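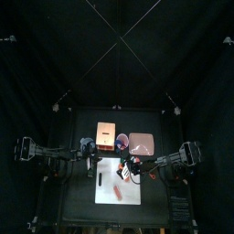
Member cars: Hanna's wagon and the camshaft question

Hanna Tymoshchuk has been bringing her wagon to our test days for long enough that most of you know it by the noise. Over the winter she put in a Plornen street cam, the one with the friendly idle and the box that promises "up to" a lot of things. She asked me to write it up for the newsletter. I said I would, provided I could be a grouch about it.

Let's start with what we know. In July, on the old cam, the car made 260 horsepower at the wheels on the dyno at Tedgate. With the new cam it made more, and Hanna has the sheet to prove it. What the sheet doesn't say is that the second run was on a different dyno in a different town, on a cold morning, with fresh plugs and a new air filter. Anybody who has spent time around these machines knows they don't agree with each other. Two dynos in the same building will give you an argument.

So how much of the gain is camshaft? I don't know, and neither does Plornen, whatever the brochure says. The brochure quotes a peak figure from an engine on a stand with open headers and no alternator. Hanna drives to work in hers.

Reda Gaber helped with the install and thinks I'm being unfair. His point is that the car pulls harder past the middle of the rev range and you don't need a printout to feel it. I rode in it. It does feel stronger up there. It also feels lazier below 2000 rpm, and it never used to buck in the grocery store parking lot. Reda says that's the tune. Maybe so. In my experience it's always the tune until the tune has been paid for a third time.

The money deserves a mention as well. The cam was $300, a fair price. Then came springs, because the old ones weren't up to the lift, and pushrods, and gaskets, and a set of lifters from Cukent that arrived with one lifter wrong and had to go back. Hanna kept every receipt, but she has asked me not to print the total – her husband reads this.

Iolanda Marinho, who runs a stock cam in nearly the same car, has offered to settle it. Both cars, same dyno, same afternoon, three pulls each with the hoods up and the same fan. That I would believe, or at least believe more. Divina Pangilinan will work the clipboard and has said that no one gets to throw out their worst pull, which I expect to be a sore point by lunch.

We have the dyno at Tedgate from 9 a.m. on Saturday, January 8, 2022. Spectators are welcome, but park along the back fence and leave the bay doors clear. Bring ear protection. If you want a slot for your own car after the two wagons are done, let Divina know by the Wednesday before, and please check your tires first. We sent a car home last time with cords showing and it was not a pleasant conversation.

Hanna would like it on record that she is happy with the car. I would like it on record that she was happy with it in July, too. Numbers from the day will go in the next issue, including the ones that make me look silly.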